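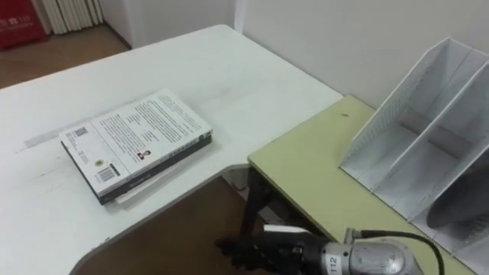 Books and loose sheets on the white table, with the lower green table alongside.

The case against storing books flat is usually made on behalf of the books. Spines warp, corners get bruised, the bottom volume carries the load. For a working desk these are minor complaints. A stack of paperbacks will survive a few years of lying down. The stronger objection concerns retrieval, and it applies even to a stack that is neat, short and well placed.

A flat stack is a last-in, first-out system. The item on top is available at once. The item at the bottom is available after everything above it has been lifted, set somewhere else and, in most cases, not put back in the same order. Loose sheets suffer most. They slide to the bottom because they are thin and make a flat base, and once there they drop out of use. Their edges stick out, so the owner knows that paper exists under the books. What the paper says requires an excavation.

The second problem is identification. A book lying face down shows its back cover, where the publisher has put the blurb and the barcode. None of this was designed to be read at a distance of three feet by someone looking for a title. The spine was designed for that, and in a stack the spine faces whichever way the book happened to land.

Upright storage fixes both problems at small cost. Any item in a divided file can be removed without moving its neighbors. Loose paper, once it is in a folder, becomes an object of the same rank as a book. The footprint is also fixed. A stack spreads as it grows, particularly when it was set down at an angle to begin with, while a file organizer takes the same area full or empty.

I have used three types. The Patier is a solid-sided unit with a closed front, which hides its contents to the height of the lip and collects receipts at the bottom. The Imhof is open wire, and thin booklets sag between the wires. The third is the plain pattern sold under several names, Ollstead among them: rigid upright panels, sloped along the top, open at the front. I consider this the correct design. The slope leaves the front of each item exposed and supports the rear, where a leaning book puts its load. Perforated panels, where offered, make no difference that I have been able to detect in a room with ordinary humidity.
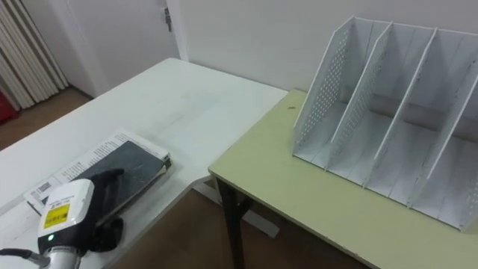 The file organizer on the green table, its slots empty.

Placement matters more than the choice of model, and here most advice is wrong. The standard recommendation is to keep the organizer on the main desk, within reach of the chair. This takes the best surface in the room and gives it to things that are not being used. A side table is better, and one slightly lower than the desk is better again. Sloped dividers are read from above and in front, and dropping the base by even 2 inches brings the labels into an easier line of sight for a seated person. It also gives the organizer a different surface from the work, and the boundary between the two is then physical. Paper on the white surface is in use. Paper on the green surface is filed. No label or color code is needed to maintain that rule.

The organizer should stand against the wall. Away from the wall it gets pushed backward a little each time a heavy book goes in, and after a month it is at an angle and the space behind it has become a shelf for envelopes.

There is a reasonable objection to all this. Upright storage hides work in progress. A stack on the desk is a reminder, and an open booklet is a stronger one. People who clear the desk completely at the end of a session often lose ten minutes at the start of the next one working out where they stopped. I accept this. The remedy is a limit: 3 items may stay flat on the desk overnight, one of them open. Everything else goes into a slot. I settled on that figure by trial, and a person with a deeper desk may find that it can be raised.

A further objection is that an empty organizer is itself clutter, and for some weeks it will be. The Trustano planning sheets I used to follow recommended assigning every slot a category before any paper went in. I advise against it. Categories chosen in advance describe the paper one expects to have. Fill the first slot with whatever is on the desk, start the second when the first becomes tight, and sort in January, when there is enough material to show what the categories are.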